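# Enregistrer des démonstrations pour l'insertion de processeurs

Cette page décrit la procédure suivie sur le poste Kiden pour constituer le jeu Pendton, partie insertion. Elle suppose que le bras est déjà étalonné et que la caméra de poignet est reconnue par le logiciel d'enregistrement.

## Avant de commencer

- Vérifier la fixation de la plaque imprimée sur les profilés. Si elle bouge à la main, resserrer et refaire le point zéro.
- Nettoyer l'objectif de la caméra de poignet.
- Créer un dossier de session et y noter le nom de l'opérateur.
- Régler l'enregistrement à 30 images par seconde, position des doigts comprise.

L'objectif est de 300 épisodes valides par pièce. Prévoir un peu de marge : pour le dernier lot, il en a fallu 302, deux fichiers étant illisibles.

## Enregistrer un épisode

1. Placer le bras en position de départ, pince ouverte.
2. Lancer l'enregistrement, attendre une seconde.
3. Saisir le processeur par deux côtés opposés du substrat, sans appuyer sur le capot métallique.
4. L'amener devant le logement rectangulaire, marquer un court arrêt, puis avancer.
5. Ouvrir les doigts, reculer, arrêter l'enregistrement.

L'approche est la phase la plus utile au modèle. Il faut la faire lentement et garder la puce et le bord du logement visibles ensemble jusqu'au contact.

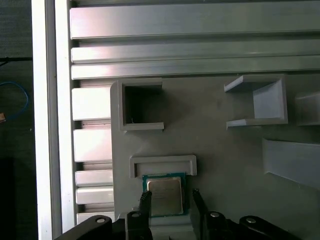 Shiuli Khondokar fait remarquer qu'il ne faut pas toujours arriver bien aligné : si toutes les démonstrations sont propres, le modèle ne sait plus quoi faire au premier décalage. Elle conseille de partir de travers dans une partie des épisodes et de corriger devant le logement, sans reprendre depuis le début.

Nous appliquons cette consigne depuis janvier. Le décalage volontaire reste petit, 2 mm au plus, et se fait dans les deux sens. Il est noté dans le champ « variation » — sinon on ne peut plus équilibrer le jeu après coup.

## Trier

Relire chaque épisode en vitesse accélérée et lui donner une étiquette :

- `ok` : la pièce est dans le logement à la fin ;
- `corrige` : même résultat, avec au moins une reprise d'alignement ;
- `echec` : pièce tombée, coincée ou lâchée trop tôt.

Les échecs sont conservés dans un dossier séparé. Ils ne servent pas à l'imitation, mais au classifieur de réussite. Supprimer seulement les fichiers tronqués ou ceux dont les positions et la vidéo sont désynchronisées.

Une fois le tri terminé, lancer le script de conversion et envoyer le dossier sur le serveur Windlow. Presque 30 minutes de transfert pour un lot complet.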